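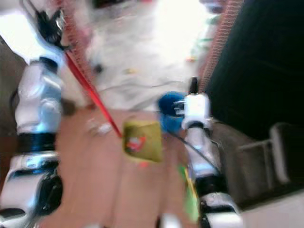
Figure 3.1. Two arms over a wooden surface, with the right gripper against a blue cup.

25 August 2026
By the Flirkilley lab teaching group

Chapter 3. Showing Instead of Telling

The first time I tried to get a robot to handle a cup, I wrote code for it. I wrote down where the cup was, where the hand should go, how far the fingers should close, and then somebody moved the cup over by the width of my thumb and the whole afternoon was gone. If you worked through the exercises in Chapter 2, you've probably had an afternoon like that too (sorry!).

So in this chapter we quit typing out positions and start showing. You already know how to pick up a cup. Your hands know it so well that you'd have a hard time putting it into words, and we're going to borrow that knowledge directly.

There are two ways to do the showing, and I'll go back and forth between them. The first is by hand: you take hold of the arm itself, let the joints go slack, and push it through the task while it records where every joint went. Teachers call this kinesthetic teaching, which is a big name for dragging a robot around by the wrist. The second is remote control. You hold a pair of controllers, or a smaller copy of the arms, and the robot follows along while you watch through its head camera or from across the room.

Look at Figure 3.1 again. The view is tilted and badly smeared, and it's still a perfectly ordinary thing to find in a recording. A head camera that moves will blur. When I started out I threw away every blurry stretch, and my robot then did fine until its own head turned, at which point it had no idea what it was looking at. We'll get to what to keep and what to cut in Section 3.4.

The running project for this chapter is called Mastetti, and it's a table-clearing task with two arms. You'll record 18 demonstrations of your own first. After that you'll load the Miltasska set, which has 719 more, and compare what the robot learns from each. My first batch in July took me nearly 3 hours, and most of that was me getting used to the controllers, so don't panic if yours drags.

Before you go on, check that both grippers open and close on command, and that the recorder is saving both arms on the same clock. I skipped that second check once. I got a beautiful left arm and a right arm that was always a little behind it, and I had to record everything over.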